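Call for participants: does tidying your desk help you work?

Plenty of books say a clear desk makes a clear mind. We have our doubts. Most of the studies we read were small, and a few were paid for by people who sell drawers. Huvus is looking for 61 adults who work from home to help us check.

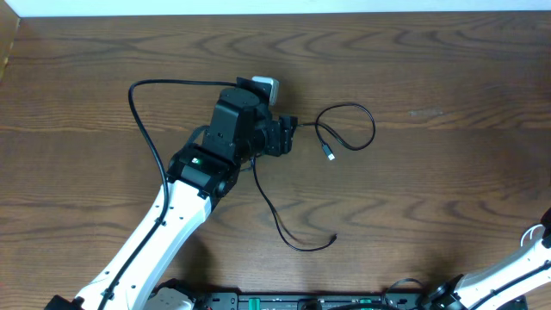

You would keep a short daily log for 9 weeks. Half of you will be asked to clear up every evening, the other half to leave things as they fall – papers, mugs, chargers, all of it. We don't promise you'll get more done. We suspect you won't.

You need to be over 18, work at a desk at least four days a week, and be willing to tell us when you skipped a day. Fans of tidying and people who can't stand it are both welcome. Life coaches, please sit this one out. 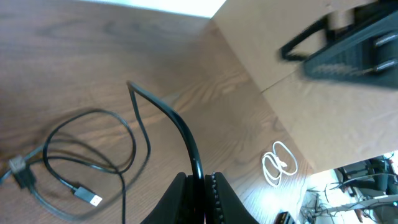
Coiled cable on a wooden desk

Pay is $417, in 2 parts. Sign-up closes at the end of April. Write to Nele Wendt or Gerardo Belmonte at the Huvus study desk and say what your job is.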